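Remote controls: one home for them, or let them roam?

Ernport Household Forum > Tidying and Storage > Living Room

dsedgwick
Posted 12/30/24

Our living room has a round white table that I keep clear. I fought for that. It took most of September to get the mail, the coasters and a bowl of decorative wicker balls off it, and I was proud of myself.
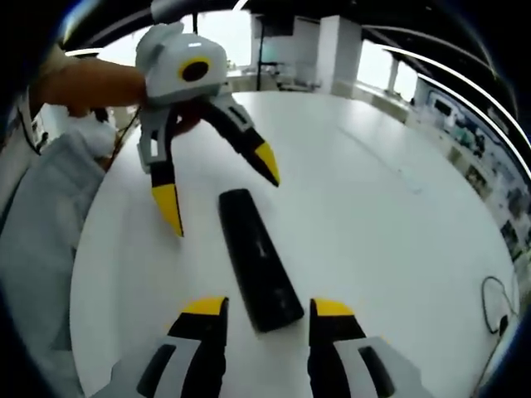

So now my wife and I are in our second week of arguing about where the remotes should live. My position is that the table stays bare and they go in a drawer. Her position is that a drawer is where remotes go to be forgotten, and that a person sitting down with a plate of food should not have to get up again. We own four. One is for the TV, one is for the soundbar, one is for the ceiling fan, and the last one came with the house.

What do the rest of you do? I'm open to trays, boxes, hooks, anything short of those fabric pockets that hang over the arm of the couch. My grandmother had one and it was mostly full of peppermints.

Declan Sedgwick

pantrymoth
Your wife is right. A table is for putting things on. I say this as a person who also likes a clear table and has one for maybe an hour after guests leave.

Get a shallow tray. Remotes in tray, tray on table, everyone eats their dinner sitting down.

Kettle_Lane
Tray people are always so sure of themselves. We had a tray. Inside a month it held the remotes, three pens, a tape measure, nail clippers and a battery of unknown status. A tray is a clutter permit.

We went with Velcro on the side of the end table. Rough side on the furniture, soft side on the back of the remote so it doesn't scratch your hand. Clean both surfaces with rubbing alcohol first and give it a day before you hang anything.

pantrymoth
You glued carpet to your furniture, Kettle.

Kettle_Lane
I glued two inches of it where you can't see, and I have not looked for a remote since.

hollis_b
Does the Velcro hold up? I tried it on the fan remote and it peeled off the first hot day and took some finish with it. That was on a painted table, though, so maybe it was the paint.

Kettle_Lane
Painted is bad, yes. Mine's bare oak with oil on it. On paint I'd use a little wall cradle and one screw.

yardsale_ruth
Speaking up for the drawer. We've kept ours in a drawer for 11 years and lost one, and the dog was involved in that. The trick is that the drawer has nothing else in it. I know how hard that is. I had to move 81 takeout menus to get there, and I counted them because my husband claimed we had "a few."

Also, Declan, what does the fourth one do? You can't just leave that lying there.

dsedgwick
Ruth, I wish I knew. It has fresh batteries. I've pointed it at everything in the house, including the thermostat and the garage. My wife won't let me throw it out in case something stops working.

yardsale_ruth
She's right about that one too.

pantrymoth
Scoreboard is not looking good for Declan.

nob_hill_norm
Everybody's skipping the real problem, which is owning four. Get one universal and put the rest in a box in the closet. I bought the Kavow and it runs the TV, the soundbar and the fan. Took me an evening to set up and I said some things to it, but it works.

hollis_b
I had a Kavow. It ran the TV fine and turned the soundbar up to 100 whenever I asked for captions. Went back to the originals and slept better. The cats did too.

nob_hill_norm
You had the wrong code in. Mine's 271 for the soundbar, and I had to go through the list by hand to find it. The printed booklet is out of date.

hollis_b
I'm sure that's it, Norm. I'm also not going back in there.

Kettle_Lane
A universal also means one thing to lose. With four, I could lose two and still have a fan.

dsedgwick
Update from the negotiating table, which is also the table. We're trying a small lidded box on the shelf under the TV, a Drasa, the plain one. It's five steps from the couch. I measured with her watching, and she feels five is four too many, so the TV remote gets to stay out in the evening and goes in the box at bedtime. The other three stay put.

I did bring up Velcro — she asked who'd told me that and I said a stranger on the internet, and that was the end of Velcro.

pantrymoth
So the remote lives on the table.

dsedgwick
In the evening.

pantrymoth
Which is when you're home.

yardsale_ruth
Leave him alone. Declan, check whether the previous owners had a gas fireplace. Ours came with a remote that looked like it belonged to a TV and we didn't put it together for two winters.

dsedgwick
We do have a gas fireplace. I'm going downstairs.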